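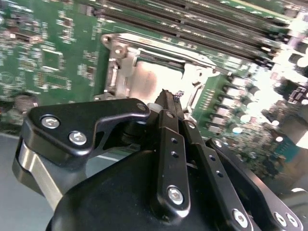

The arm on bench two

Posted 1/4/24

I've been meaning to write this one up for ages. Regular readers (hello, both of you) will know I work in server refurbishment at Plidmont, out on the Enodcombe road, and that I've spent most of my working life taking the lids off old servers and working out what's worth keeping. Since November we've had a robot arm doing part of that. People keep asking me about it at family dos, usually with a worried face, so I thought I'd put it all down in one place.

The first thing to say is that it's slow. I'd pictured one of those car factory ones, all sparks and swinging about. Ours creeps. It comes down towards a processor socket as if it's trying not to wake a baby, has a little think, comes down a bit more, and by then I could have done the job and put the kettle on! But it will do the same thing at four in the afternoon that it did at eight in the morning, and I can't say that for my thumbs.

Socket work is the bit I was happiest to hand over. If you've never done it, there's a metal frame round the socket with a lever and a plate, and on the sort of boards we get there are tiny contacts inside that bend if you so much as look at them wrong. Bend one and the board goes from worth selling to worth its weight in scrap. I used to do up to 40 of those in a shift, hunched over with a lamp in my face, and I'd go home and see sockets when I shut my eyes. My neck has been a different neck since Christmas. My other half noticed before I did.

What's changed most is what my hands are for. I used to be on the boards all day and now I'm mostly round the edges of them – getting the lids off, moving cables out of the way, checking the chassis is sitting where the arm thinks it's sitting. If the chassis is a finger's width out, the whole thing stops and sulks until one of us comes over. We've got a name for the program that runs it, Hatia, which is just what it says on the login page, but we talk about it like a colleague. "Hatia's stopped again." "Has anyone told Hatia it's lunch?" I caught myself apologising to it last week.

There's also a lot more cleaning up than I was promised. Fluff gets everywhere in this trade, and bits of tape and wrapping, and it's a person who has to deal with all that. I did ask whether it could learn to hoover and got a look.

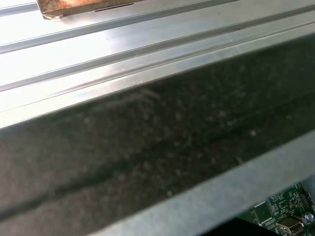
Has anyone lost their job over it?
So far everyone who was on the benches in the autumn is still with us. Two of us moved over to testing and packing, one by choice and one a bit grumpily, and the grumpy one has come round because the packing room has a window.

I won't pretend I wasn't nervous. When the people from Gagnon (they did the fitting and the training) first came in, we all stood at the back with our arms folded. There was a slide with a graph on it that went up, and you do wonder which part of the graph is you. What helped was that they let us have a go early on. I spent a whole afternoon steering the thing by hand, dreadfully, and after that I stopped thinking of it as clever. It's fussy and patient, and it needs a lot of looking after.

I do miss some of it though. There was a nice feeling to a lever coming up cleanly, and when you'd done a few thousand you could tell from the feel whether a board had been looked after. I don't get that from standing next to it with a tablet. The newer starters won't ever get it, and I've asked if they can do six weeks by hand before they go anywhere near the arm. The answer was "we'll see", so I'm going to keep asking.

Pay is the other thing. We're down as "operators" now, which sounded grand until I found out it was the same money. That's being talked about. I'll leave it there as I know at least one manager reads this (hello, the radiator by the door is still stone cold).

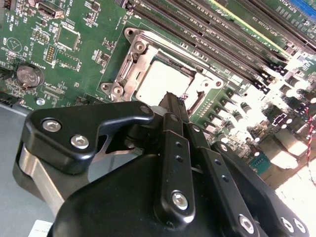
Nearly there. Coming in over the socket, tip just above it.

Anyway, they want a second arm on bench three by the summer, and I've been asked if I'd help train people up on it. I said I'd think about it and then said yes before I'd got to the car park. I'll need to learn the settings menus properly, as at the moment I know the four buttons I need and steer well clear of the rest.

Next post will be back to the allotment, promise. The broad beans are up and something is eating them.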